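Trollden Community Help > Events and Visits

What should I expect at the Sutton automation open day, and can visitors try the grippers?

Posted by brirkow_parent, 2025-12-31

My sister-in-law went to the open day at the Sutton workshop last April and keeps telling me to take my two kids to the next one. She shared a couple of pictures of the shirt folding demonstration but couldn't tell me much about how it works. She was mostly there for the welding.

I would like to know how long the folding demo takes, if visitors get to hold the grippers or only watch, and if it is worth the drive from Brirkow with children who get bored fast. Also, is there parking? The Trollden events listing just says "demonstrations throughout the day" and gives no times.

Her first picture is from the folding table.
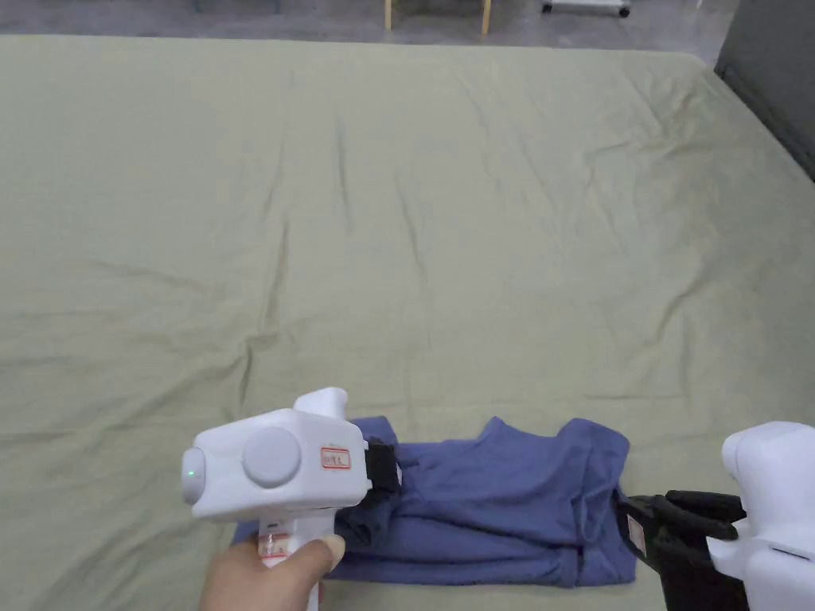

Folding demo, blue T-shirt held at both ends.

I assumed a robot would be doing the folding, but that is a person's hand on the left one. Is there a robot part of the demo that she missed?

3 replies

gatepost736

I went to the same one in April. The folding table is all hand-held. You work the grippers yourself, one in each hand, and the session is recorded so the movements can be used later to teach a robot arm. The arm was in the other hall when I was there and it was only running at set times. Ask at the front desk when you come in, because the times were written on a whiteboard and I walked past it twice.

The demo itself runs about as long as you stand there. One shirt after another. The person folding will answer questions between shirts but not during one, so wait until they put the grippers down. If you want the talk that goes with it, that was given in the morning and again after lunch, and it was short.

Visitors could try it after the talk. There was a line. My son got a turn and managed a towel. Shirts are a lot harder than they look. You don't have fingertips, so you can't feel if you have one layer or two, and you have to pick your spot before you close. Collars and sleeves were where most people got stuck. I would start the kids on something square.

Parking is in the field behind the Siddiqui building. It was free. Wear boots if it has rained.

mill_lane_sue

We went and thought it was OK. Not much for little ones. The cafe closed early. I don't remember any robot at all but we left before lunch.

sutton_regular

Adding to what gatepost736 said. I have been to the last two open days and have used the grippers both times.

Look at how the jaws close if you get near enough. Both sides come in together and meet at the tips, so you want the cloth centered before you squeeze. If you come at it from one side you push the fabric away from you and end up chasing it across the table. Take a small pinch. A big handful feels safer, but then the cloth twists under the tips and you have to let go and smooth it out again. The picture I'm putting in with this reply has a pinch that has gone into a knot like that.
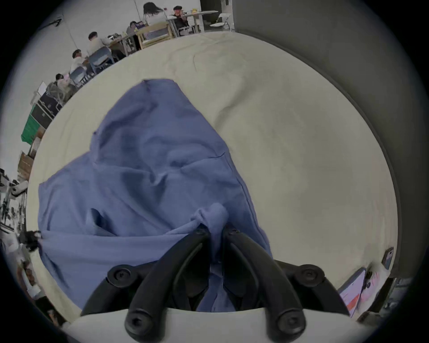
Blue cloth pinched between the jaw tips, desks in the room behind.

As you can tell from the desks, it is a working room. People carry on with their own jobs during the open day, so it is not set up like a museum with ropes and signs. Keep the kids on your side of the table and they will be fine.

On the age thing, the handles are made for adult hands. My niece was nine and needed both hands to work one gripper, so she and her brother did a towel together with one each. They liked that more than taking turns. Under seven or so I would say they will just be watching, and that gets old.

From Brirkow I would do it if you are making a day of it. Get there for the morning talk, do the folding table while the line is short, then go find the arm. The Trollden listing usually gets the times added the week before, so check it again then.

brirkow_parent

Thanks, this helps a lot. Mine are eight and eleven so we will try the towel. Does anyone know if you have to book the talk or do you just turn up?

gatepost736

Just turn up. There were a few chairs, and the rest of us stood.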